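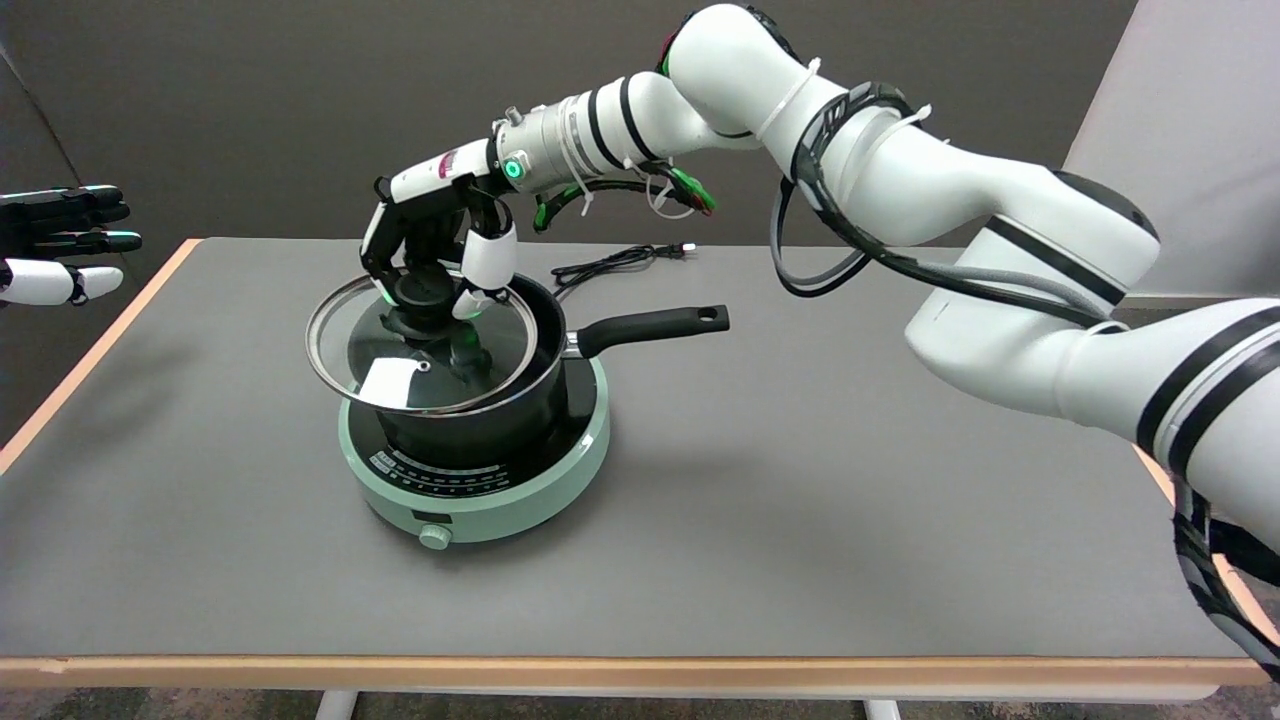

Figure 1. Lid task at the Jesar open day. The right hand holds the lid by its knob, tilted over the pot.

Unit 7 handout: Notes from the open day visit, 3 March 2018

Read these before the lab session. The written report is due one week after it.

The visit had two parts, a talk in the Billier room and then the demonstration. The talk covered material from the January lectures, so it is not repeated in these notes.

Setup
The arm is white with black bands at the joints. The cables run along the outside and are tied to the casing with zip ties. Several of you asked why they are not routed inside. The answer given was that outside cables are faster to replace. Look at the loop left at the elbow and think about what happens to it when the joint bends fully.

The pot is a black nonstick saucepan on a round induction cooktop. The lid is glass with a steel rim.

The task
1. Move the hand to a point over the knob.
2. Close the fingers on the knob.
3. Lift the lid clear of the pot.
4. Put the lid back.

The staff told us they had logged 1640 lifts with this lid, and that nearly 40 of the last set had to be stopped by hand. They did not say how large the last set was. Do not work out a failure rate from these numbers.

Points to note
Grip. A knob is a small thing to hold and the weight of the lid is spread out around it. In Figure 1 the front edge of the lid hangs lower than the back. The thumb is against the lid near the rim. Work out which way the lid would turn without that contact.

Sensing. Clear glass is hard for many depth cameras. See page 49 of the course reader.

For the report
Draw the forces on the lid as held in Figure 1. Then describe one change to the knob or to the fingers that would keep the lid level, and what it would cost in other tasks. Two pages, typed.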